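4.2 Do early transfer reports carry any information?

Much of the writing on the football transfer market treats the rumour as a signal. A player is linked with a club, the link is repeated, and the number of repeats is taken as a rough measure of how likely the move is. Several models of squad building now use such counts as an input, and at least one commercial product sold to clubs does the same under the label of "market heat". We are doubtful that the counts mean what they are said to mean, and this section sets out why.

The material is a set of 900 transfer reports gathered over two summer windows by Malou Kragh, who read each report in full and recorded the player, the buying club named, the outlet, and the wording used to describe the source. Reports were kept only if they named both a player and a club. A line saying that a club "is looking for a left-back" was dropped, as was anything written after either club had confirmed the deal. The reports come from newspapers, club fan sites and two aggregators. One of the aggregators, Velel, rewrites stories from elsewhere and seldom says where it found them, which turned out to matter a good deal.

The first difficulty is repetition. When a report says that "a number of sources" link a striker with a club, a reader will suppose that several people have been spoken to. We traced each report back as far as its links and wording allowed. In a large share of cases the trail ended at a single story, often a short one, which had been copied, trimmed and given a new headline. The copies were not marked as copies. A model that counts them as separate pieces of evidence is counting one piece of evidence many times, and the more popular the club, the more times it does so.

This would be a small fault if copying were spread evenly. It is not. A club with a large following will see a thin story about a reserve goalkeeper repeated by every site that covers it, while a well-founded report about a smaller club may appear once and go no further. Any measure built on volume will therefore lean towards the big clubs, and will then appear to do well in testing, for the plain reason that big clubs also sign more of the players they are linked with. Baldursdóttir (section 2) makes a similar point about attendance and press coverage. We think it applies here with more force.

The second difficulty is wording. Football reports use a ladder of terms running from "monitoring" and "keen on" up to "in advanced talks" and "set to sign". It has been claimed that a move up the ladder marks real progress. We are less sure. The terms are not used in the same way by different outlets, and within one outlet they are not used in the same way by different writers. Some sites in our material went from "monitoring" to "set to sign" on the same player within a day, with no new fact in the second story. Others held at "keen on" until the player had been photographed in the shirt. Giving each rung a number and taking the average, as the Arnardóttir scale does, produces a tidy line on a graph. Whether the line describes the deal or only the habits of the sports desk cannot be told from the line.

We tried the scale all the same. Applied to our material it separated the completed moves from the rest slightly better than chance when copies were left in, and the advantage all but vanished once they were taken out. Supporters of the scale may reply that our clean-up was too strict and removed some reports that were independent after all. That is possible. Two writers can hear the same thing from the same agent and put it in similar words. But if so, the two reports still rest on one agent, and it is hard to see why they should be scored as two.

The agent is the third difficulty. A report of interest from a buying club may be useful to a player who wants a better contract where he is. It may be useful to a selling club that wants a second bidder, or to a buying club that wants its supporters to think it is busy. None of these needs the report to be true. We know of no way to pick out such reports from the text alone, and we did not attempt it. Studies that pass over the matter, or that wave it away as noise, are assuming that planted stories fall evenly on moves that happen and moves that do not. No support is offered for this, and there is some reason to expect the opposite: a player already close to renewing is exactly the one for whom a rumour is worth planting.

Age raises a further problem. Forwards in their thirties are often written about in pairs with a younger man who is to share the work, and the younger name changes from week to week while the older one stays. In our material one veteran was given 3 different understudies in a single month. All of them were reported with confidence. A count of mentions made the club look very active in the market for a young forward, and it signed none of them. It may well have been active. The reports cannot tell us, as they would read the same way if one scout had been to one match and a writer had filled in the rest.

Agreement between readers was checked on a part of the set. Asger Baldursdóttir read the reports without sight of the first coding and the two sets of labels were compared. Agreement was good for player and club, fair for outlet, and poor for the wording of the source. The main cause was the phrase "it is understood that", which one reader took as a claim to a private source and the other took as a figure of speech. We have left the disagreement in the data. Settling it by discussion would have raised the agreement score without telling us what the phrase means.

Figure 3. Hand-held gripper beside an oval object and a square cup on a gridded board. 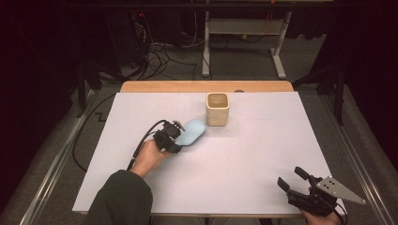

4.3 The case for waiting

If early reports carry so little, it is fair to ask what a club or a supporter should use in their place. The Dernham group argues for waiting until the last fortnight of the window, when reports are fewer in kind and more often right. Their figures do show a rise in accuracy. We would read it with care. Late in a window many deals are already agreed and are reported in advance by a matter of hours, so the writer is describing something that has happened and the word "prediction" is too generous. Taking those cases out would be a fairer test, and the group has not yet published one.

A second proposal is to weight outlets by their past record. The Nerura index does this and updates the weights each October, once the summer deals are settled. The idea is sensible, but the weights move about a great deal from one year to the next. An outlet near the top may owe its place to one writer with one good contact, and when the writer moves on the weight stays behind for a full year. Weighting by writer would be better, though many of the reports in our set carry no name at all.

Our own view is narrower than either. Counts of reports may be of use to someone studying what football supporters are given to read. As a guide to which players will move, we have not seen evidence that they add to what could be guessed from the length of the player's contract, his age and the size of the buying club. A fair comparison would set the counts against those three facts alone, on windows that neither model had seen. Until that has been done by someone with no index to sell, we would leave rumour volume out of any model of squad building.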